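I finally have a proper failure to write up, and it's a beauty! Our two-arm cell has been packing and unpacking cables with hardly a hiccup since April, and then on run 30 the left arm closed on a loop of cable, pulled, and threw a force fault. Full protective stop, both arms.
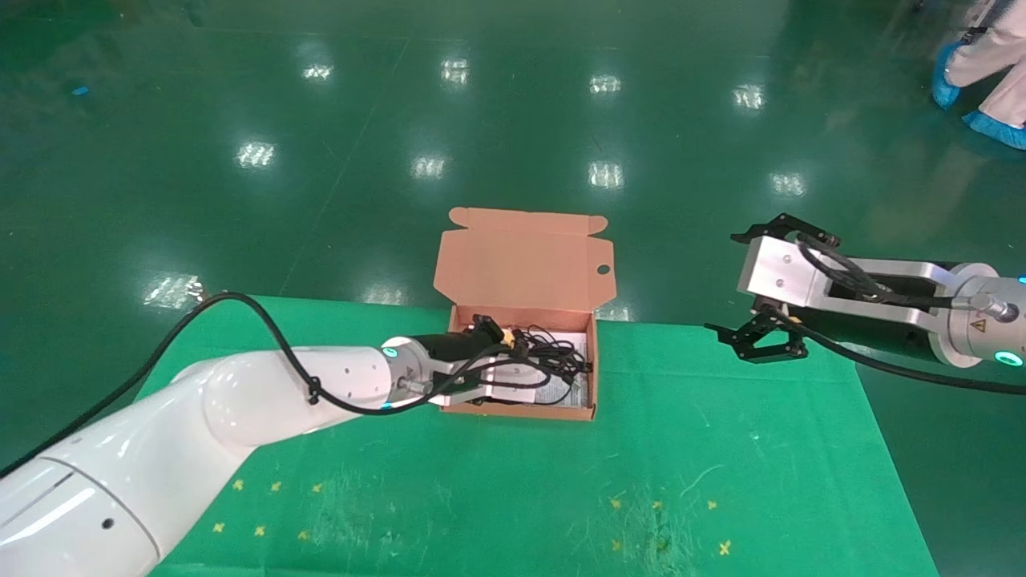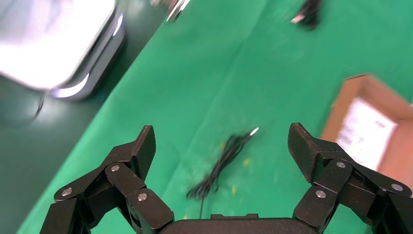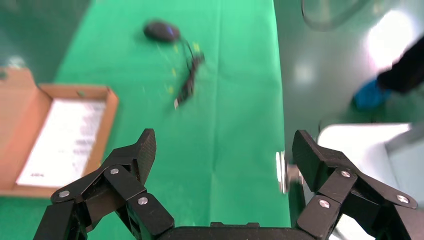 Trundilley Notes, no. 12

Gopinath Pillai went straight to the logs — he loves a log — and found that the force limit had been set on one arm only. The other was still on the default. So the stop did its job, but later than I'd like with people walking past.

What I've changed: same limit on both arms, slower lift out of the box, and a 3-second pause if the pull rises. Sławomir Wilczyńska wants a floor line too, and I'm all for it.

Tangled cable is such a great problem. More when I've rerun the set.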